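I have been putting off the airing cupboard since May. Every time I opened the door a pillowcase fell on my head, I'd shove it back in and go and make a cup of tea. Well, yesterday I finally did it, and I'm so pleased with myself that you're all going to have to read about it!

It was Bindu's fault, really. She came to stay, asked for a towel, and I handed her one that had a hole you could put your arm through (she was very nice about it). So out it all came, the whole lot on the bedroom floor, and I sorted it into keep, dog and goodness knows. The goodness knows pile was mostly single flannels and a tablecloth I'm fairly sure belongs to Hadiza.

The blue-grey towels are my favourites, and they're staying. It's proper terry with all the little loops, and the colour goes with absolutely everything, even our awful green bathroom tiles. I used to fold them in half and half again and then wonder why the shelf looked such a mess. Now I lay one out, smooth it down a bit, fold it in thirds longways and then roll it up from the short end. A few ripples don't matter once it's rolled.
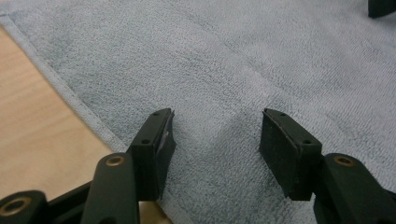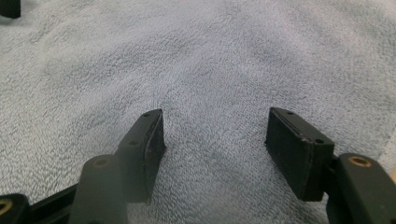
## What went where

Bath towels are on the middle shelf now, rolled, with the folded edge tucked underneath. Hand towels sit next to them in an old bread crate from the Forkton market. Sheets are on the top shelf, each set stuffed inside its own pillowcase, a trick of Chinyere's that I've been ignoring for years and now can't stop telling people about.

The dog pile has gone in the boot of the car, and Efe has asked for anything left over for his decorating. Hadiza, if you're reading, come and get your tablecloth. It's by the front door in a carrier bag.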